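**Report to Trulbridge, second period - cable handling by demonstration**

Prepared by Gitau Obura, with input from Zawadi Shirima and Amra Janevski

Dear Ms. Medrano,

In this period our team continued to teach the arm to handle power cords for the Hotent packing cell. As agreed in the first report, all teaching is done by a person who drives the arm from the Handa hand controllers. We do not write the motions in code. The training program receives the wrist camera video together with the position of the arm and the opening of the fingers.

## Demonstrations recorded

We recorded 2180 demonstrations until the end of August. After review we kept 1527 of them. The others were removed for these reasons:

- the operator stopped in the middle and started again
- the cord was dropped and picked up from the table
- the camera video and the arm data did not have the same timing

The third reason was the most frequent in the first two weeks. Wycliffe Kombo corrected the clock setting on the recording computer, and after this we saw it only a few times.

Of the kept demonstrations, 1043 are with coiled cords and the rest are with single loose cords. The plan in your contract asks for an equal share. We are behind with the loose cords and we ask for your understanding on this point.

## The coiled cord task

The operator must bring the open fingers to both sides of the bundle, close them, and carry the cord to the tray. At the beginning our three operators did this in different ways. Zawadi closed near the plug, Amra closed low on the bundle, and Wycliffe changed his place from one trial to the next. The first trained model learned a mixture of the three and often closed in the air between them.

We now have one written rule for all operators. Come from the front, keep the bundle in the middle of the two finger pads, stop, and only then close. The stop should be short but clear, so that it can be found in the data.
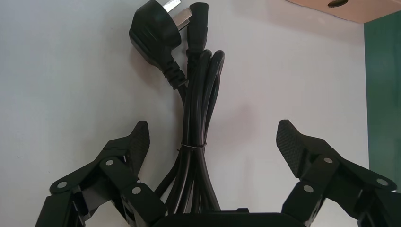
## Problems in this period

**Black on black.** The cord and the fingers are both black, and the operators reported that the depth is difficult to judge in the wrist view. With a pale wall behind the cord the outline is clear, but the shadow of the loops can look like a second cord. We will try a softer lamp before we change anything else.

**Connectors.** Plugs and appliance connectors are heavier than the cable, and they pull the bundle to one side when it is lifted. The operators correct this with a small turn of the wrist. We are not yet sure that the model learns this turn.

**Operator fatigue.** After a long session the movements become less smooth. We limit each person to one hour before a pause.

## Budget

Spending is inside the plan, except for 230 dollars for new finger pads from Rugemalira. The old pads became worn and the cable was sliding. We took this amount from the travel line.

## Next period

1. Record loose cords until both groups are equal.
2. Train again with only the demonstrations that follow the written rule - the older ones will be kept apart for comparison.
3. Show the task to the Hotent staff and let two of them try the controllers.

For the third point we need your approval, as it was not in the original plan. The recorded data and the list of removed demonstrations are on the shared drive, in the same folder as before.

With kind regards,
Gitau Obura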